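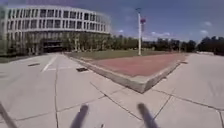 Nastia is a robot on wheels, and she is also the reason our workshop exists in the form it does today. We are a shared workshop called Veker, a long room with too many extension cords, and for the past couple of years the thing most of us have had our hands on is a homemade outdoor rover that can find its own way along a path. Outdoor is the hard part. On the workshop floor she was a star almost from the first evening, but a floor doesn't have much to say to a robot, and a big paved plaza with dark joints between the slabs, drain grates, and a low concrete curb around a patch of brick has a great deal to say. A curb with a sharp corner on it is a fine teacher for anybody writing steering code, and we've learned to be grateful for that kind of thing.

How we got started

Veker began with 2 workbenches and a shared drill press in a rented unit in Bultstead. The founding members mostly wanted a place to make noise that wasn't their own kitchen, and for a good while that's all it was: chairs got mended, a canoe was built (and then had to leave through the window), and there was a long season of clocks. The robot came in sideways. One of us had a pair of wheelchair motors, another had been reading up on motor controllers, and by the end of that winter there was a plywood box on the bench that could drive itself gently into a wall.

We now have 25 members, and we share the place and the tools between us. Some come every evening and some we see mostly when a bicycle needs fixing, and both are welcome. You don't have to work on the robot to belong here, although we should warn you that somebody will probably ask you to hold a flashlight.

What we build

Nastia is the third chassis. The first was the plywood box, and the second was a very handsome aluminum frame which flexed in the middle and made every sensor on it disagree with every other sensor. The present one is steel tube, welded here, with the battery slung low and the electronics in a lunch cooler on top. We have put roughly $400 of new parts into it, and the rest was scavenged, traded, or given to us by people clearing out garages.

Rizk is our name for the software side, and it grew out of a notebook where we wrote down everything that went wrong. It handles the driving, keeps a record of each run, and decides when to stop. It's very good at stopping. We are still teaching it the difference between things that matter, such as a curb running along the side of a path, and things that don't, such as a painted white line or her own shadow stretched out on the slabs ahead of her – an easy call for a person and a surprisingly slow one for a small computer in a lunch cooler.
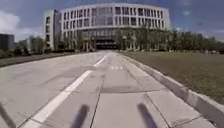
Bultstead Model Engineers wrote to us in June to say that we were asking too much of the cameras, and that a pair of plain wheel encoders, properly mounted, would do more for keeping a straight course than another month of clever code. We took that letter to heart. The encoders went on soon afterward, the brackets were made twice, and our club friends have been very gracious about being right.

Coming along

Build nights start at 7 in the evening, with a pot of soup for anyone coming straight from work. New people usually spend the first visit wandering around and asking questions, and then find themselves sanding something. We'll show you how to solder, crimp a connector, and use the welder once you've sat through the safety talk, which runs 45 minutes and includes a break.

Membership is monthly, and you can stop whenever you like. If money is tight, please have a quiet word with us and we'll sort something out. We're also glad of donated motors, bearings, and good cable, but we have all the printers we can use – please, no more printers. The door is the green one at the back of the yard, and the bell works if you lean on it.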